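Community Help Pages
Home and Household > Laundry and Clothing Care

Folding long-sleeved tops to a uniform size for shared storage

Posted by Nele Ackermann
Residential Services, Brolano House

I should be grateful for advice from members with experience of folding clothing in quantity. Our residence has 78 rooms, and each resident is allotted one shelf for tops. The shelves are narrow, with an internal width of 17 inches, and two piles must stand next to each other on each of them. At present the clothing is returned from the laundry room folded in whatever manner the person on duty prefers, and the piles lean, slide and in many cases have to be refolded by the residents themselves.

The difficulty lies chiefly with long-sleeved tops. Short-sleeved garments cause little trouble. With long sleeves, one side of the finished parcel is always thicker than the other, and the cuffs work loose as soon as the pile is lifted. Staff also have no folding table upstairs and are obliged to work on the residents' beds, where the bedding gives way under the hands and the garment creases again while it is being folded.

I would particularly welcome guidance on the following points.

Whether the sleeves should be folded straight down or crossed over the back.
Whether a folding board is worth the expense.
How to obtain a flat surface where only a bed is available.

We have tried rolling the tops. The residents did not care for it, and the rolls came undone in the drawers. I would therefore ask that replies be confined to flat folding if possible.

Reply from Magnus Urquhart
Member, textile care section

The method set out below was adopted in the linen department at Ruppert, where I had charge of the training of new staff, and it has served well for cotton and jersey tops of all adult sizes. It requires no equipment.

Lay the garment face down, with the collar away from you. Draw both side seams outwards until the back is flat, and smooth from the centre towards the hems with the flat of the hand. Do not pull at the collar, as this stretches the neck and the fold will then never sit true.

Take one side of the body and fold it towards the centre, making the fold at a point midway along the shoulder. The sleeve will now lie across the back. Turn it down at the shoulder so that it runs parallel with the new edge, and stop it short of the hem. Should the cuff extend beyond the hem, turn it back on itself. Repeat for the other side. The two sleeves should lie next to each other and must not overlap; it is the overlap that produces the thick side you describe.

Bring the hem up by one third, and then fold once more to meet the collar. Turn the parcel over. The front of the garment is now uppermost and the cuffs are held inside.

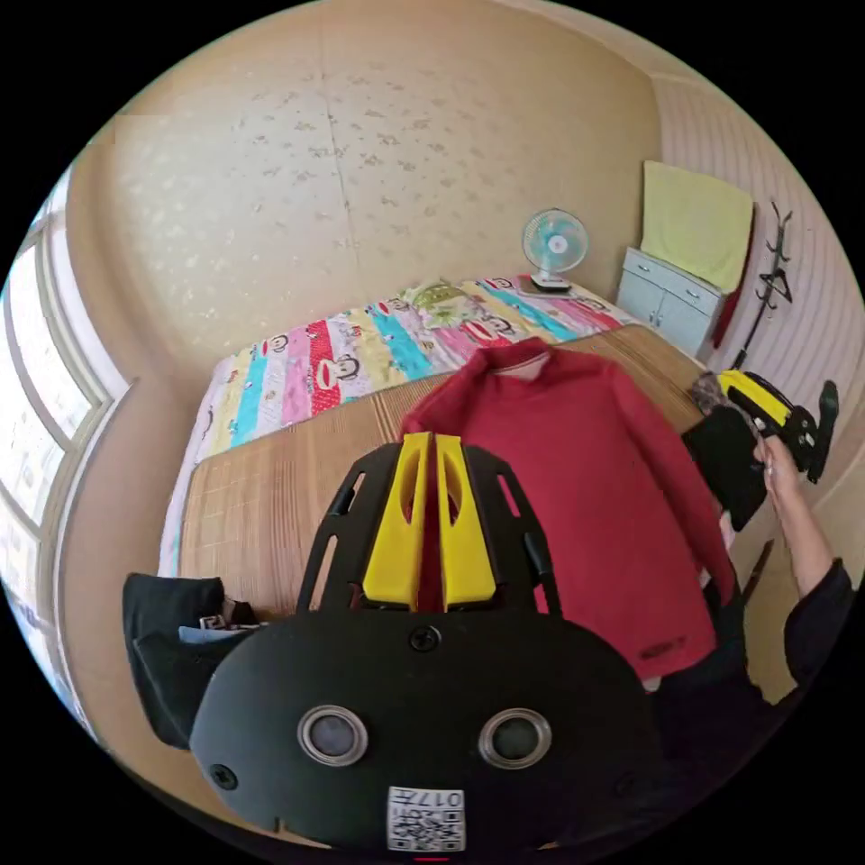
The working surface deserves more attention than it usually receives. A soft mattress with a quilt over it is the worst of all, and I would advise that the quilt be pushed to the far side before anything is laid down. A firm, thin covering on the near part of the bed is a great help, and the woven bamboo sleeping mat under the red top serves this purpose very well, as the cloth can be smoothed across it without dragging the bedding along. The same top also shows the usual starting fault, with one sleeve hanging down towards the corner; both sleeves should be brought out level before the first fold is made. Where no mat is to be had, a large tray or a sheet of stiff card will do.

As to thickness, I would not mix fleece and jersey in one pile. Fleece should be folded in half at the last stage and not in thirds, and kept on top.

Regarding width, two piles on your shelf allow a parcel of eight inches at most, with an inch left over for the hand. For larger sizes you will need to bring the sides in a little further than the middle of the shoulder. I suggest that staff cut a strip of card to eight inches and lay it down the centre of the back as a guide. After a week or so most people can dispense with it.

If the garments come straight from a tumble dryer, they should be left flat for a few minutes before folding. Warm jersey takes a crease very readily.

Reply from Dronell
Member

Buy a folding board. We have had the same one for years and everything comes out the same size. Watch the hinges though, as ours have been taped twice.

Reply from Eten
Member, household section

I agree in the main with Mr Urquhart's account, but would offer two amendments from our own practice.

Firstly, on the question of crossing the sleeves. For very fine knitwear we do cross them, one over the other, low on the back. The added thickness is slight, and the sleeve is spared the sharp fold at the shoulder which can leave a mark. For ordinary tops the straight method is preferable.

Secondly, on the board. We acquired 16 of them for our laundry rooms and most are now in a cupboard. They are satisfactory for adult T-shirts. With long sleeves the user must still arrange the sleeves by hand, so that very little time is saved, and the boards are awkward to use on a bed. I would not recommend the expenditure unless a proper table can be provided.

You may also wish to consider standing the folded tops on edge – in the manner of files – wherever drawers are available. The resident can then take one out without disturbing the rest. This does not suit open shelves unless a box is used.

Further comment from Nele Ackermann

I am obliged to all who replied. The strip of card has been introduced on the first floor, and staff have been asked to bring both sleeves out level before beginning. We shall not be purchasing boards for the present. I am making enquiries about firm mats for the upper floors and would be glad to hear from any member who can advise on how they should be cleaned, as ours would pass from room to room.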